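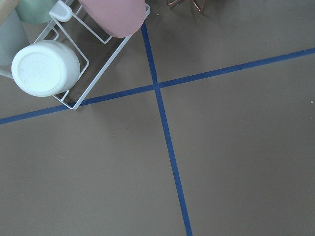
Plarnis Wrist Guard, for small tabletop arms

Version 2 | Made by Nomside | In stock

Hi, I'm Agathe Tessier, and I make the Plarnis. I'd rather tell you the story of how it came to exist than give you a list of selling points, so grab a coffee.

We run a small bench at Nomside where an arm puts cups in a dish rack, moves fruit around, that sort of thing. Last September it was moving a cup over to the rack and it just kept pushing down. The gripper had caught a wire, the arm thought it was still in free air, and the wrist joint took the whole load until the gears stripped. It made a noise like somebody stepping on a bag of chips. I was standing right there with my hand near the stop button and I still wasn't fast enough!

My colleague Liviu Pop pulled the logs that evening. The arm's own current limit had tripped, but late, and then the controller retried the move (twice!) before it gave up. So the second and third pushes did most of the damage. Our supplier, Nowakowski, was very nice about it and sold us a new wrist, and I spent the next few weeks making something that would sit between the wrist and the gripper and cut the power for real.

What it does

The Plarnis is a thin ring with a spring plate inside. Push too hard in any direction and the plate tips, a contact opens, and the motor supply drops. There's no software in that path. The arm can't retry because the ring stays open until you walk over and press the reset tab with your thumb. It's a bit annoying the first day, and then you get used to it.

Our bench is marked out with blue tape, and when you've had a trip I'd suggest going back to your own marks before you start up again. Ours has a torn bit in one strip and a gap in another, and I've stopped trusting anything but the crossing to line up on.
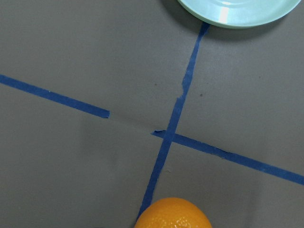 Round things are what I get the most email about. Fruit rolls, the fingers chase it, and the gripper ends up leaning on the table. The standard spring will catch that, but if you mostly handle soft stuff get the light spring as well. It's in the box with version 2 and swapping it takes one small screw.

A safety note, please read

Version 1 rings had a reset tab that could jam halfway with crumbs or dust in it. A half-jammed tab lets the contact close again by itself, so the arm can start moving when you think it's off. We found this on our own bench and stopped selling version 1 the same day. If the number inside your ring is 747 or lower, take it off the arm and write to us. We'll send a version 2 ring and you don't need to pay for postage. Please don't try to file the tab down, a couple of people have, and it makes it worse.

And keep your emergency stop plugged in! The ring protects the wrist. It isn't there to protect your fingers.

Details

Fits: Skotuno small arms, and most others with the same bolt pattern (send me a photo if you're unsure)
Springs: standard and light, both included
Cable: plugs in between the arm and its power supply
Bench test: more than 1000 trips on one ring, same spring
Warranty: 2 years

Orders leave here within 7 working days. If yours trips all the time and you can't see why, check the cable isn't pulling on the ring when the arm reaches far out. Mine did that for a whole afternoon before Liviu noticed.

Page updated 2025-07-06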